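Recording a Folding Task at Home: Instructions for Student Teams

Lostbridge Robotics Program – Manipulation Project

Each team is expected to submit a set of folding demonstrations recorded with the hand-held grippers outside the classroom. Please read these instructions in full before signing out equipment.

Before you begin

Charge both grippers overnight and confirm that the memory cards are empty. Check that the screws on the finger linkages are snug, then open and close each gripper 21 times. The pads should meet evenly. If one pad twists or lags behind the other, stop and report it to Gerasimos Theodorakopoulos, who keeps the spare parts.

Choosing a surface

A bed or a wide table is suitable. Smooth the cover before the first attempt. Select a garment that contrasts with the surface, as dark cloth on a dark blanket is difficult to label afterward. The rest of the room may be left as it is – varied backgrounds are welcome in this project.

Recording the fold

1. Lay the garment flat and start both grippers.
2. Approach with the pads open and pointed at the edge you intend to lift.
3. Close slowly, lift, and carry the edge to the center.
4. Open the pads fully before drawing back.
5. Repeat on the opposite side, then fold lengthwise.

Keep both grippers near the cloth between grasps. A full submission consists of 23 complete folds. Failed attempts should be kept and marked "F" in the log. 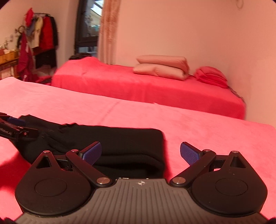

Text and photo: Hendrik Verbeke, Project Instructor
Updated 15th March

Pads open over black cloth on a pink blanket, with the second gripper resting on the cloth at the left.

Submitting your work

Name each folder with your team name and the garment type. Copy the files to the Grernov drive and return the equipment to the lab cabinet with the log sheet. Teams that began in November may continue to use the older log sheet. Questions about file transfer should be directed to Knut Hellwig.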